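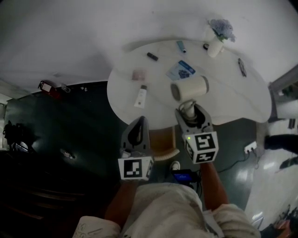 Hand-Held Gripper Sets Return to Service at Brirwood

The Brirwood automation laboratory has completed the spring overhaul of its hand-held gripper sets, which members of the manipulation group use to record table-clearing and sorting tasks. The work was carried out in March under the direction of Ruwan Siddiqui, equipment lead for the Clandia project, and covered 4 pairs of grippers together with their marker cubes, cables and chargers.

Most of the effort went into the cubes. Each gripper carries a cube printed with a black-and-white marker, and the tracking software relies on that marker to work out where the hand is at any moment. Over the winter, 2 cubes had developed play at the mounting screw, and recordings made with them showed a slow drift toward the end of longer sessions. Both mounts have been replaced. The remaining cubes were removed, cleaned with a dry cloth and refitted to the torque given in the maintenance binder.

Finger pads were changed on all sets. The older pads had hardened and tended to let go of smooth, rounded items – tubes and small canisters in particular. The new pads, supplied by Ridier, are softer and will need to be inspected every 14 sessions. Members are asked to enter each session in the log so that this interval can be kept.

Before a set is used, both grippers should be switched on and left until the indicator light shows green. The jaws are then opened and closed fully and the reading is compared with the card in the case. A set that fails this check should be tagged and placed on the Azar shelf – it should not be adjusted at the table.

A total of 33 check recordings were made after the overhaul, and the results have been filed with the maintenance records. Requests for spare pads or replacement cables may be left at the equipment desk until 4 p.m.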